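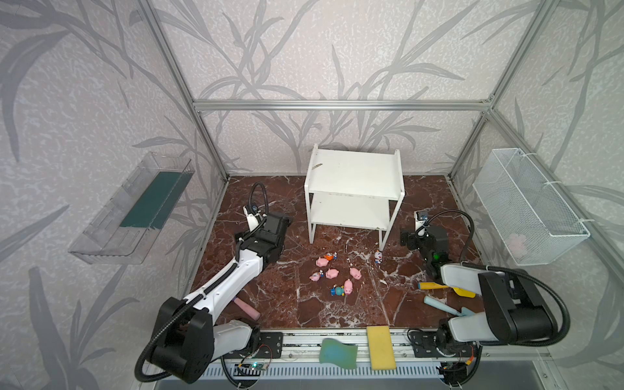
A white shelf, a wall tray and a wire basket

February is the month when I look at the walls. The decorations have long gone back into the closet, the light comes in low in the afternoon and shows up every mark, and I start to notice how much has settled on the floor and on the kitchen counter that could perfectly well be hanging from something. So this month's home corner is devoted to small storage – the light, cheap, unglamorous kind that you can put up before lunch and change your mind about after supper.

The white shelf with the two boards is the piece I'm fondest of, and I'll start there. It's about as plain as a shelf can be, an upper board and a lower board on thin white legs, and I think the thin legs are what make it work against a patterned wall. You can see the wallpaper behind it and the brown marble running underneath, and so it doesn't feel like a block of furniture that has been parked there. I had a heavy oak cabinet in my own hallway for years, a lovely thing that came from my mother's house, and the day we moved it upstairs and put a little open shelf in its place, the hallway seemed to grow by a yard. (The cabinet is very happy in the spare room, and full of wool.)

If you're thinking of getting a shelf like this, do measure the gap between the boards before you fall in love. Mine came from Latberg, and the gap was just short of what I needed for the tall tea tin, so the tin has lived on top ever since and the lower board has gone to the things that lie flat: napkins, the address book, spare envelopes, a box of candles. That has turned out to be a good arrangement anyway. Flat things vanish on a top shelf, where you're always setting something down over them, and they stay put on the one below.

My other bit of advice is to leave a good stretch of the top board clear. I know how hard that is. A clear shelf in a busy house is an invitation, and within a day there will be a glove, a receipt and half a packet of seeds on it. But try it for a week and see if you don't enjoy having somewhere to put the mail while you take your coat off.

Now for the walls. The clear acrylic tray on the left is angled outward, and a tray that tips toward you is so much easier to live with than one that sits flat to the wall. You can see what's in it and you can get your fingers in without scraping your knuckles. It also has a dark green strip along the back, and I would happily copy that at home. Clear plastic can look a bit cold by itself, and a strip of color behind it gives the eye something to rest on. I've been trying out a length of leftover bookbinding cloth in a tray by my desk, held in with two dabs of double-sided tape, and I've also had nice results with the end of a roll of drawer liner. Cut it a hair narrower than you think you need, or it will buckle in the middle.

On the right is a white wire-mesh basket, put up with white cable ties, and I have a great weakness for the cable tie. They cost next to nothing – I bought a bag of 100 the winter before last and I'm still working through it – and when you decide the basket ought to be a few inches lower, you snip and start over with no holes to fill. White ties on white mesh hardly show. A few small things I've learned about them, mostly by doing it wrong first: thread every tie loosely before you tighten any of them, so you can still level the basket. Turn the little square heads to the back. And trim the tails with proper flush cutters if you can borrow a pair, as kitchen scissors leave a sharp end that will find your sleeve every single time.

There's something pink and fluffy down at the lower end of the basket, and it pleases me very much. Mesh is a fine home for soft, bulky things. They don't slip through, they get some air, and they cheer up the wire. In my house the mesh basket holds dusters and winter hats, and in summer it goes over to swimming things. I wouldn't use mesh for anything thin. Pencils go straight through and so do paintbrushes, and one of my crochet hooks hung by its tip for most of last spring before I spotted it.

A word about the wallpaper, which I suspect is what some of you looked at first. It's a pale lavender gray with big gray stalks of grass and leaves, and I'd call it a brave choice and a restful one at the same time. People worry that a large print will swallow a small space, and in my experience a tiny, busy print is far more tiring. With large leaves in one soft color you can hang a basket or a tray in front and nothing quarrels. The white pieces stand out just enough. Against the brown marble with its white veins it all looks a little like late fall, which I mean as a compliment.

If you would like something along the same lines, the Jusance range has a trailing grass pattern in gray, and Ahuja does a leafier one that comes in a peel-and-stick version for renters. I put up the Ahuja behind my own washstand. It went on without much fuss once I had stopped trying to do it alone, and I had enough left over to line the cutlery drawer. Do ask for a sample first and tape it up for a couple of days. Lavender gray is a changeable color, and the piece that looked so soft at breakfast may look quite blue under the lamp in the evening.

Dinesh Bhatt wrote in after last month's item on hooks to ask what he should do with a narrow bit of wall between a window and a door, only 26 inches across. I would put a tray there, Dinesh, and put it higher than feels natural, so the door can swing and nobody catches an elbow. Keep the basket for a wider wall. Baskets always stick out more than you remember, and once they're full they stick out further still. If you do find you have room for both, hang them on facing walls with the shelf in between, and you'll have everything within one turn of the shoulders.

We've had over 300 letters and notes about storage since the fall, and I've read every one with a cup of tea beside me. A good many of you asked where to find small mesh baskets in white, as most shops only seem to carry black just now. Hindivach has them again, in two depths, and the shallower one is the easier to hang. Take the mesh in your hand and press it before you buy. If it gives under your thumb it will sag under a pair of boots.

Next month I'll be turning out the cupboard under the stairs, which I have been putting off since we moved in, so please send your encouragement, and any advice you have on what to do with four odd lampshades.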